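Stelico mesh herb bags, set of 2

I've been drying my own herbs since October and I am so happy with these little bags! Mine are the pale pink ones. The netting is sheer, so I can check on the leaves without opening anything, and the whole bag gathers into a knot in the middle and opens out round, which makes it easy to drop small sprigs in with both hands (I sit down on the floor for this and take my time). Crumbs do get caught in the folds -- a good shake over the sink takes care of most of it. My one real complaint is that they're smaller than I pictured from the Zasevham listing. A big bunch of mint needs both bags, and I'd gladly pay more for a larger size. Still, I've washed mine over and over and the mesh hasn't snagged once. I'm ordering another set. 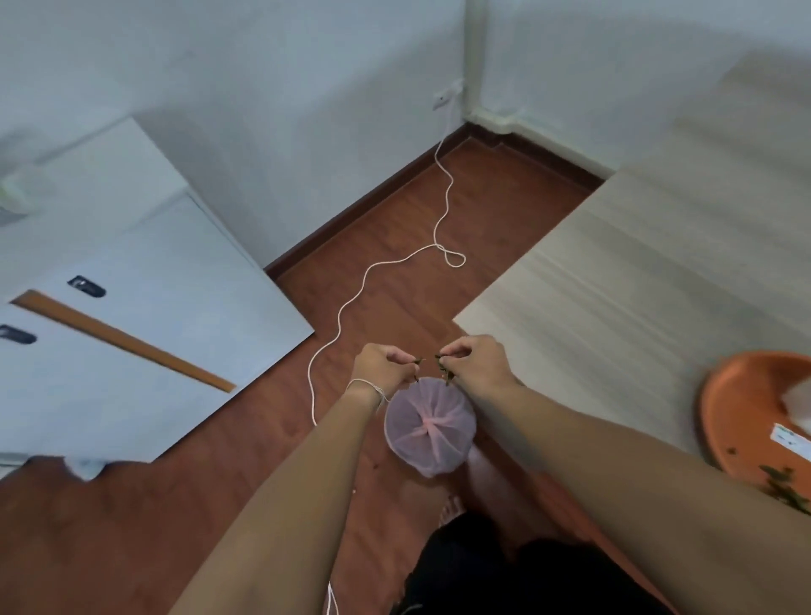 Babatunde Adeyemi: Same here on the size, but mine did snag, on a rosemary stem. I strip the leaves off first now and they've held up fine.

Contact Zasevham | © 2024 | Back to top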